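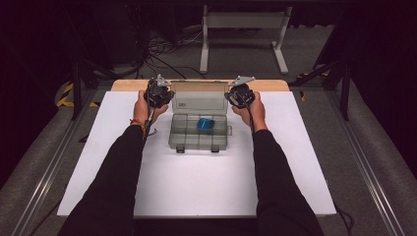 Hand-held grippers, one in each hand, over a work surface.

Student work > Property and Law > Second-year projects

Who pays for the roof? Repair clauses and schedules of condition in small shop leases in Zaltanitz

Project report by Valentin Tessier

1. Introduction

When a person rents a small shop, he or she usually looks first at the rent, then at the length of the lease, and only after this at the clause about repairs. In many cases the repair clause is read for the first time when the lease comes to its end and the landlord sends a list of works to be done. This list can cost as much as several months of rent.

My project is about one document which can limit this problem: the schedule of condition. It is a written record of the state of the premises on the day when the lease begins, normally with photographs, and it is attached to the lease and signed by both parties. If the repair clause refers to it correctly, the tenant does not have to give the premises back in a better state than the one in which they were received.

I wanted to know how often such a schedule is used in small shop leases in Zaltanitz, and if it is connected to the repair clause in a way that protects the tenant. I did not study flats and other homes, where the rules are different, and I did not study restaurants with a kitchen extraction system, where the leases are much longer and more technical.

2. The question

At the beginning my question was very wide: "Are repair clauses fair?" My supervisor told me that this could not be answered in one semester, and she was right. After two meetings we agreed on a smaller question, in two parts:

(a) In which leases is a schedule of condition attached?
(b) Where it is attached, does the repair clause say that the tenant's duty is limited by it?

The second part is the more important. A schedule that is stapled to the back of the lease, but which no clause mentions, may still be useful as evidence of the old condition. It does not by itself change what the tenant has promised to do.

3. Material and method

The leases came from the archive of Planeo, a letting agency in the old town which manages shops for private owners. Planeo gave me access in its own office, in the afternoons, and I was not allowed to take copies home. Names, rents and addresses were covered by the agency before I received each file. I signed a confidentiality letter, which is kept with the faculty.

I received 168 files. I then removed the files where the lease was incomplete, where the premises were a storage room only, or where the document was a renewal that only repeated "on the same terms" without attaching the terms. After this, 127 leases remained, and all the results below are about these.

For each lease I filled in one sheet. The sheet asked for the exact words of the repair clause, the parts of the building included in the premises, whether there was a schedule of condition, whether the schedule was signed, whether it had photographs, and which clause (if any) referred to it. I tested the sheet on 10 leases first. The test showed that my question "Is the schedule clear?" was useless, as I gave different answers for the same lease on two different afternoons. I deleted it.

4. What the repair clauses say

The wording in the archive is not very varied. Most of the leases are built from the same model, with changes made by hand or pasted in. I could put the clauses in three groups.

Group 1: "to keep in repair". The tenant promises to keep the premises in good and substantial repair. Many tenants think that this means only to maintain what they received. A promise to keep something in repair can however include the duty to put it in repair first, if it was in a bad state at the beginning. This was the point which surprised me the most, and I had to read the textbook chapter twice.

Group 2: "interior only". The tenant repairs the inside, including plaster, floor coverings, doors and internal glass, and the landlord keeps the roof, the main walls and the foundations. The difficulty here is often the shop front. In some leases it belongs to the interior, in others to the structure, and in a few it is not mentioned at all.

Group 3: "fair wear and tear excepted". The tenant is not responsible for the ordinary effect of time and normal use. This wording appears mainly in the shorter leases. It is helpful, but it leaves open what was already worn at the start.

Group 1 was the largest group and also the one where a schedule of condition would be the most useful.

5. Schedules of condition: results

Fewer than half of the leases had a schedule attached. I expected that the older leases would have none and that the newer ones would all have one, but the archive does not show such a clear line. It seems to depend more on the person who prepared the lease than on its year.

The quality was also very different. The shortest schedule is one sentence: "The premises are in the condition known to the parties." I counted it as a schedule because the lease calls it by this name, but it records nothing. The best ones go room by room and use the same order each time: ceiling, walls, floor, windows, doors, services. They say "crack above the door, length of one arm" or "two tiles missing behind the radiator", and a reader who has never been in the shop can understand them.

On part (b) of my question the result was less good than I hoped. In many leases with a schedule, the repair clause does not mention it at all. In others the reference is there but goes to the wrong page or the wrong annex, most probably because annexes were added later and the numbering was not corrected. Where the link was properly made, the usual wording was that the tenant "shall not be required to put the premises into any better state of repair than that evidenced by the Schedule". In my opinion this is sufficient, and it is easy to copy.

Another weak point is the photographs. Several files had only black and white photocopies of them, where a damp stain and a shadow look the same.

6. Two cases

Planeo allowed me to describe two files in more detail. Both tenants agreed to it.

The first is Pop, a shop which sells second-hand records and posters. The lease was a Group 1 lease with no schedule. At the end of the lease the landlord asked for the complete renewal of the floor in the back room. The tenant said that this floor was already broken when she moved in, and she had one photograph on her telephone, made for another purpose, with a corner of the floor in it. The parties discussed this for more than a year and finally shared the cost. No court was involved. The owner of Pop told me that she would have paid gladly for a surveyor at the start if someone had explained to her what it was for.

The second is a unit in the Dosten arcade, rented by a shoe repairer. The clause was the same as in the first case, but there was a signed schedule with colour photographs and a correct reference in the clause. At the end, the landlord's first list included the ceiling and two window frames. The tenant's adviser answered with copies of the relevant pages, and these items were taken off the list in the next letter. The tenant still had to repaint, as a separate clause about decoration was not limited by the schedule. This is a detail which I would not have noticed without the case.

7. Limits of the project

All the leases come from one agency and one town, so the result cannot be given for the whole country. I read them alone, and a second reader would perhaps put some clauses in a different group, above all between Groups 1 and 2. I also could not see how most of the leases ended. The archive keeps the lease, but the letters at the end are kept by the owners or their lawyers.

I had planned to interview landlords as well. Only one answered, and he preferred not to be quoted, so this part was cancelled in June.

8. Suggestions for tenants

From the reading I would make the following suggestions to a person who takes a small shop for the first time.

Ask for the schedule before signing, when the premises are still empty of your furniture and goods.

Check that the repair clause names the schedule, and that the annex number is the right one.

Look also at the clauses on decoration and on yielding up at the end. They should refer to the schedule too, where this is what the parties want.

Keep a colour copy of the photographs, with the room written under each of them.

If the lease is renewed, ask which schedule applies, the first one or a new one. The files which I read were often silent on this.

9. Thanks

I thank the staff of Planeo for the desk by the window and for their patience with my questions, the owner of Pop and the tenant in the Dosten arcade for their permission, and my supervisor for her corrections to the earlier version of section 4. The blank reading sheet is in Annex A and the list of clause wordings, without names, is in Annex B. Both can be requested from the faculty office.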